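Building walkthrough checklist – Caltcombe, Unit 14
August 2014

12 shares | 3 comments

Did this one before lunch, in a hurry, notes as I went. OK means OK. Anything else has a comment.

EXITS AND DOORS
Front door, panic bar – OK
Rear door – opens, but drags on the sill. Needs planing. Same note as last time.
Side door to yard – FAIL. Closer arm is disconnected, door swings free. Fix this week please.
Exit signs – all lit on mains. Battery test: the one over the rear door went out in under 2 minutes. Replace the pack, not the bulb.
Exit paths – hallway had pallets in it. Moved while I was standing there. Doesn't count as a pass, going down as "corrected on site."

FIRE
Extinguishers, ground floor – tags current, gauges in the green
Extinguisher by the loading door – hook is loose in the drywall, unit is sitting on the floor. Needs an anchor.
Extinguisher, upstairs kitchen – tag missing. Could be fine, can't prove it. Swap it.
Pull stations – OK, clear access
Smoke heads – one still has the orange dust cap on from the painting. Took it off. Look for others, I didnt get to the store room.
Sprinkler valve – open, chained, OK
Panel – showing a trouble light. Vakulenko has the service contract, ticket 923 is already open with them. Wanted a date, got "soon."

ELECTRICAL
Main panel – 3 feet clear in front, OK. Directory is out of date though, breaker 22 says "ice machine" and there is no ice machine.
GFCI outlets – kitchen trips fine. Mens room won't reset. Taped off.
Extension cords – two daisy chained behind the copier. Unplugged one. Get a proper strip.
Covers – missing plate near the mail slots, low down, easy to brush with a hand. Do it first.

STAIRS AND FLOORS
Handrail, main stair – OK
Handrail, back stair – bottom bracket moves. Longer screws, into the stud this time.
Nosing strips – fourth step is lifting at the left. Trip hazard. Glue wont hold, it was glued in the spring.
Mats – front mat curls at the corner. Trostance will swap it on the next delivery if you call them.
Lighting on back stair – dim, one tube out

FIRST AID
Box, ground floor – stocked except for eyewash, which is past date
Box, upstairs – mostly empty. Someone has been at the bandages. Restock and put a list in the lid.
Emergency numbers posted – yes but the Grollen office number is the old one

ROOF AND OUTSIDE
Ladder hatch – locked, OK
Gutters – full at the north corner, water has been running down the brick
Parking lot – pothole by the ramp, coned. Cone is not a repair.
Dumpster – lid broken, too close to the wall. Pull it out 5 feet. 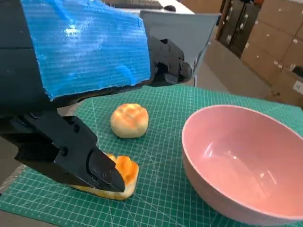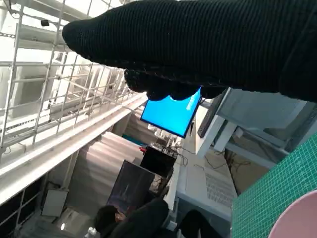
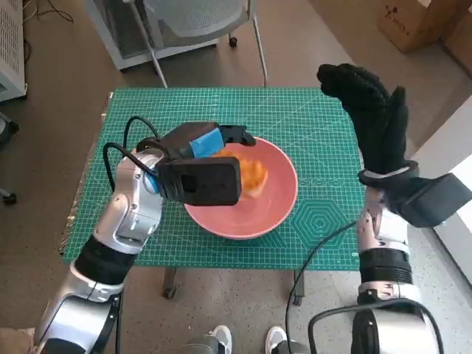
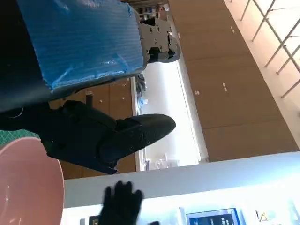

FOLLOW UP
Red items are the side door, the missing cover plate and the back stair handrail. I want those closed before anything else gets touched. Send me a note when each one is done, dont save them up.
Extinguisher swap and the exit sign battery can go on one order. The gutter needs a lift or a long ladder and two people – no one up there alone.
Store room smoke heads still open, see above.
Re-check in September. I'll start at the back stair.

3 comments

"Closer arm is back on the side door, it was just the pin."

"Which copier? Upstairs or the one by the mail slots"

"By the mail slots. Strip is ordered."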